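Bench notebook, hand-held gripper rules
Feb 13, 2018

Rewriting the house rules for hand-guided work before the Sellden people come back with their comments. Old sheet is from October and half of it is about the fenced cell, no use to anyone at a table. Notes as I go, clean copy later.

Scope first. These rules cover anything with powered or linked fingers that a person is holding or steadying. Not the fenced cell, that keeps its own sheet. Rivas wanted one document for both. Tried it, got 8 pages, gave up.

1. Hands on the tool
Hold by the palm block or the grip, never by a finger link. Thumb flat on the body, other fingers curled under. Stay off the joint bushings, they are the pinch points. If you have to move your grip, let go of the part first or have it resting on something. Old sheet said "hold firmly", which means nothing.

2. Seating a part
Tubes and other round stuff go upright, a fingertip on each side. Pads touch on the flat, not the corner. Printed tubes: keep the lettering toward the open side so the next person can read what it is without turning it. 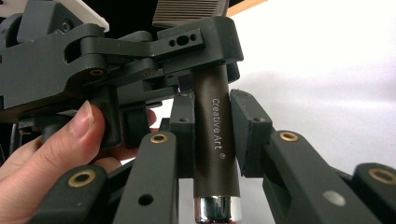 3. Force
Start at the low setting every time, even if the last person left it right. Limit stays at 25 N for anything hollow until we have our own numbers. The Prandolville sheet has a higher figure but thats for solid bar. Do not copy it over. Write the setting in the log BEFORE closing, not after. I have been bad at this one myself.

4. Table
One board, one object, unless the task sheet lists more. Wipe the board at changeover. Smudges are fine, grit isn't. Object goes toward the far side, tools on the near side, so nobody reaches across. Drinks stay off the table, incl. the ones with lids.

5. Two tools at once
Same person holds both. No sharing, one each, even for a quick go. Fingers of each tool face inward. Marker plates on top and clear: no sleeve, no tape, no thumb over the dots. If a plate is bent or scratched swap it, dont straighten it. Cables leave on the outside, left goes left and right goes right. Never crossed in the middle.
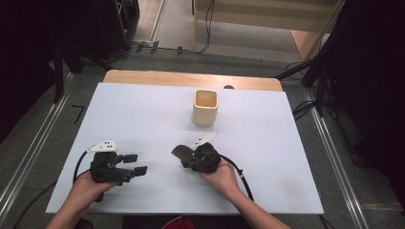 Posted by the bench desk, Cosberg workshop

Carrying on after lunch.

6. Cables and floor
Walk the floor before a session. Anything lying across the path to the table gets moved or taped. Stands go back from the table edge far enough that an elbow misses them. Spare cable gets hung up, not heaped at the foot of the stand. I'd make this a stop item: no tidy floor, no start. Expect moaning.

7. Stopping
Say "stop" out loud, then put the tool down, then switch off. In that order. Old sheet had switch off first, but some of the fingers go slack with power gone and the part drops. Anyone in the room can call it and no one has to justify it.

8. Log
Every session, even the bad ones. Setting, object, which tool, anything odd. Log stands at 1,672 entries and a lot of the early ones just say "ok". Please no more "ok".

Still open
- Inspection interval. Sellden suggest every 3,000 closings. Seems long for the bushings. Check what play we get at half that.
- Gloves. Rivas says yes, I say no near linkages. Leave it blank for now and ask.
- Long hair and lanyards: missing from the old sheet completly. Add under 1.
- Does rule 5 apply when one tool is only parked? I think yes.
- Laminate the clean copy, the October one has gone soft at the corners.

Clean copy goes on the door and in the front of the log. Strike the old one through, keep it in the folder.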